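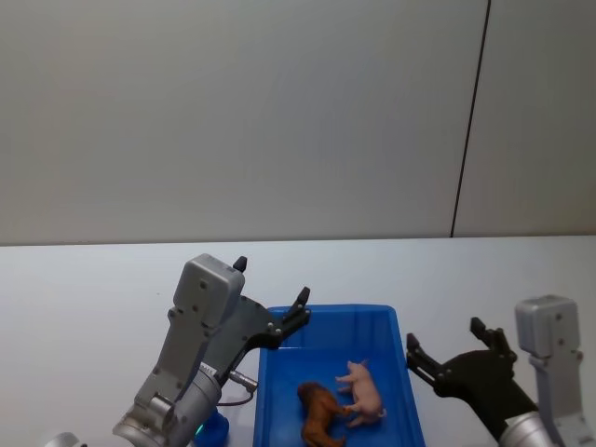

Robot operators wanted for data collection, Trerkau site

Part-time and full-time, fixed term to the end of November

Atalura is looking for 16 people to operate two-armed robots at our site in Trerkau. You will guide the arms through short tabletop tasks while the system records what the arms do and what the cameras see. The recordings are used to train a model that will later try the same tasks by itself.

No experience with robots is needed. We train everyone from scratch, and the training is paid.

The work

Each operator sits at a station with a pair of hand controls. When you move the controls, the arms move. A task might be lifting a toy animal out of a tray, passing it from one gripper to the other, or putting two toys back where they started. One complete go at a task is called an episode. Most last under a minute.

Between episodes you reset the table according to the task card. The cards ask for variety, so a toy that was on its side last time may need to be standing up or turned the other way. You then mark the episode as good, poor or failed and start the next one. Please don't hide the failed ones. We keep them, and they are useful to us as long as they are marked correctly.

We have 783 good episodes of the tray tasks so far and need 2,000 before we move on to cloths and containers. A new operator usually manages around 200 in the first full week. There is no bonus for going faster and no penalty for being slower than that.

Hours

Early shift starts at 7.30am and late shift at 1pm. Both are five hours, with a 15-minute break every hour away from the station. Full-time operators work one operating shift a day and spend the rest of the day checking recordings. Part-time operators do three shifts a week. We can't offer evenings or weekends at present.

What we are looking for

You should be comfortable doing repetitive work with care, and able to follow written instructions in English. Good near vision is needed, with glasses or lenses if you wear them. You will be seated for long stretches and using both hands most of the time. If that would be difficult, tell us - we have one station with adjustable controls and can talk about what would work. Left-handed applicants are welcome, as we are short of left-handed recordings.

You must be 18 or over.

Training

The first three days are spent in the Ibarra room, starting with a safety briefing and the stop button, then slow practice without objects. After that you move to the Soria room, where the regular stations are, and work next to an experienced operator until you are both happy for you to carry on alone.

Your data

The cameras point at the table and the arms. Your control movements are stored under an operator number and your name is not attached to them.

How to apply

Send a CV and a few lines on why the job would suit you, using the form on our jobs page. Say which shift you prefer and whether you want full-time or part-time. Shortlisted applicants will be asked in for a one-hour trial at a station, which is paid. New starters begin on a Monday.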